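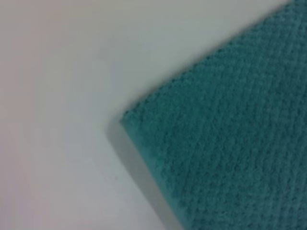 teal cloth, folded, on the white top

Single storey rear extension, fixed price quote, does this look right?

hobnail_lane
Right, first post so be gentle. Had three quotes back for a rear extension, kitchen diner, nothing fancy. Two came as a proper breakdown. Third is from Vurno and is one page, one number. Bloke was the nicest of the lot and the only one who turned up when he said he would. Drawings done, building control application in. Hoping to start in August. Would you go with one number on one page?

pebbledash_pete
No.

greyslate
What pete said but longer. Ask for the breakdown. Groundworks, steels, roof, glazing, plastering, electrics, all separate. If he won't do it, walk away. You need it the first time you change your mind about something and he says that'll be extra.

hobnail_lane
He says it's fixed so the breakdown doesnt matter. Payment in stages, first one on signing, then slab, then roof on, then finish.

tinroof77
Going to disagree with the above. We used Vurno for a side return and it was one page as well. Final bill was the quote plus £428, for a drain that was in the wrong place on the plan. Can't grumble at that. Breakdowns are half made up anyway, my brother in law prices jobs and he moves the money about so the early stages look bigger.

greyslate
Well that's rather the point, if it's written down you can see he's done it.

tinroof77
You can if you know what a slab costs. Most people dont.

ottershaw_mum
What's he allowed for foundations?? Ours was priced at one metre deep, inspector took one look at next door's willow and wanted a lot more. £2,464 extra in concrete and muck away before a single brick was laid. "Fixed" price as well. Small print said ground conditions excluded.

hobnail_lane
Just checked. Says "subject to ground conditions". There is a big ash at the bottom of next doors garden, 15 metres from the back wall, bit less maybe

pebbledash_pete
There's your answer then. Trial hole before you sign anything. Half a morning with a mini digger, get the inspector to look at it if he's willing. On clay with a tree near you want to know.

ottershaw_mum
Yes do that! Wish we had.

kerbside
Anyone mentioned party wall yet? If you're digging within three metres of next door and going deeper than their footings you have to serve notice. A month minimum. August might be tight if you've not started.

hobnail_lane
Attached on one side. Havent served anything. Vurno said the neighbours just need to be ok with it and they are, had a chat over the fence

kerbside
Chat over the fence is not notice. Needs to be in writing, and they need to consent in writing. If they are happy it costs you a stamp. Get it done this week.

tinroof77
Tbf he told us the same and we did nothing and it was fine

kerbside
Fine until they sell up or get a crack in the ceiling.

greyslate
Different question, whats the glazing? That's where our money went. We had Zasska sliders in the quote, then lead time went to 16 weeks and we'd a sheet of ply for a back door all through the autumn. Ended up with Liapis bifolds instead. Leak a bit at the bottom track in driving rain, otherwise ok.

hobnail_lane
Quote says "doors by client". So not even in there. Didn't spot that till you asked

pebbledash_pete
Read it again with a pen in your hand. Kitchen by client? Flooring? Skip hire? Making good the patio?

hobnail_lane
Kitchen yes by us, knew that. Skips not mentioned. Patio not mentioned. Decorating not mentioned. Starting to feel a bit daft

ottershaw_mum
Not daft, everyone does it. Put it all in an email and ask him to answer yes or no against each line, then staple that to the quote. That IS your breakdown, near enough.

tinroof77
Agree with that to be fair. He's good at answering emails. Evenings mostly, after seven.

kerbside
And don't pay a lump on signing. Small deposit for materials if you must.

hobnail_lane
Email sent. Notice going next door tomorrow. One of the other two, Zemach, has foundations to 1.5m in theirs and skips, so the gap between them is smaller than I thought. Will ring about a trial hole in the morning and report back.

greyslate
Ask Zemach who does their roofs while you're on.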